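# Storage and Sorting: Notes for Session 2

Household Organisation and Domestic History, evening course, Devombridge. Handout revised April 2023.
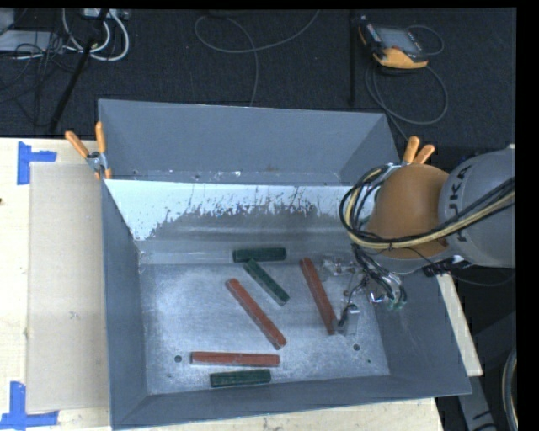
Last time we left the Victorians with their labelled pantry shelves and a strong belief that a jar without a label was the start of moral decline. This session moves on to the twentieth century, when people had more things, smaller houses and no scullery maid to blame.

## 1. The drawer problem

Anika Pruitt's essay (in your reading pack, the one with the coffee ring) argues that the kitchen drawer changed how people thought about mess. A shelf shows you what's on it. A drawer can be shut. Pruitt calls this "tidiness by closing", and anyone who has cleared a parent's house will know the method.

Points to bring to the discussion:

- Drawers were sold to housewives as a saving of time. Pruitt doubts the time was ever saved.
- The "odds and ends" drawer turns up in household manuals as a fault to be cured. The later manuals give in and tell you where to put it.
- String. There is a great deal about string in the reading. Please bear with it.

## 2. Sort by kind or sort by use?

Sorting by kind puts all the scissors together. Sorting by use puts one pair with the wrapping paper, one with the bacon and one in the shed, where it will rust. Most manuals prefer the first. Most homes practise the second and then lose the scissors.

Booker Dvorak's case study of the Rismont flats is the best thing we have on this. He gave 12 households the same set of cupboards and went back after a year. Two had kept to the plan they were given. The rest had drifted towards whatever was nearest the kettle. His chapter on the airing cupboard is longer than it needs to be, but the diagrams are good.

Keep the following terms apart in your written work:

**Sorting:** deciding which things belong together.

**Storing:** deciding where they go.

**Putting away:** the part that gets left to somebody else.

## 3. The catalogue years

The Vondby mail-order catalogue offered a box for everything, and then boxes for the boxes. Noelia Pastor reads this as the point where storage stopped being furniture and became a hobby. I think she is a little hard on the customers, several of whom were my aunts.

Look closely at the Doucet advertisements on the second sheet. The cupboards in them hold almost nothing. Ask yourself where the family's belongings have gone, and whether the family is allowed back in.

## Reading and written work

- Pruitt, chapters 1 and 4
- Dvorak on Rismont (skip the appendix, it's all shelf brackets)
- Pastor, the catalogue essay

The essay is 3000 words, on one cupboard, drawer or box in a home you know well. Get the owner's permission before you open it. Those who handed in plans in March should have them back from Noemi by now. If yours is missing, try the pigeonholes outside the office, including the ones that aren't yours.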